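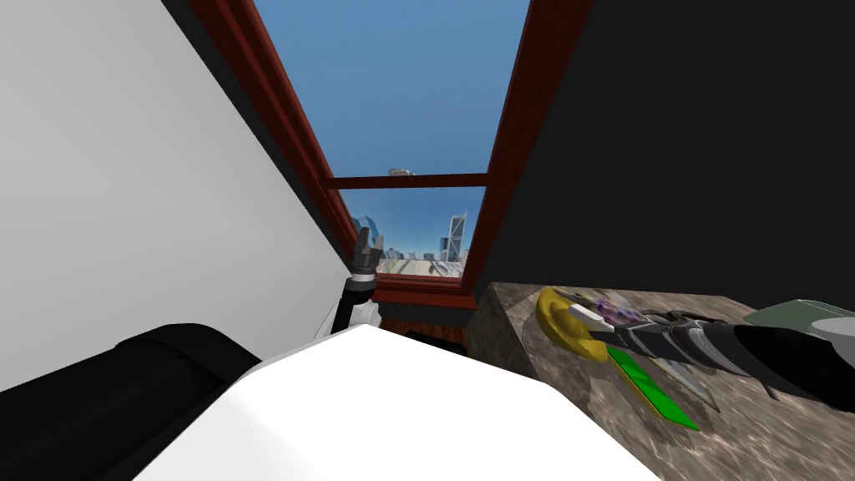 4.2 Conditions for recording a simulated trial

Before a trial counts towards the benchmark, the operator has to meet the same conditions we set for physical work cells. Siddiqui and Hartley argued that rules relaxed in simulation tend to stay relaxed when the task moves to hardware, and our own logs from Dridside support that view.

Each trial starts with both arms clear of the counter. Only one arm may enter the shared workspace at a time unless the task sheet names it as a two-handed task. The other arm is held away from the objects with its gripper empty, as in Figure 3, where the left arm is near the window and the right arm reaches over the marble countertop. Speed is capped at 60 per cent of the joint limit during approach and may rise to 80 per cent in free space – the cap is applied in the controller, so the operator can't override it.

A trial is stopped and labelled void if a gripper touches the counter with more than 5 newtons of force. Void trials are kept in the archive. Of the 1004 trials reviewed by Bajwa and Warraich, most voids came from low approaches to thin, flat objects.

Figure 3. Simulated countertop task with the right gripper above the objects on the counter and the left arm held clear.

Changes to the object set must be noted in the task sheet before the next trial begins.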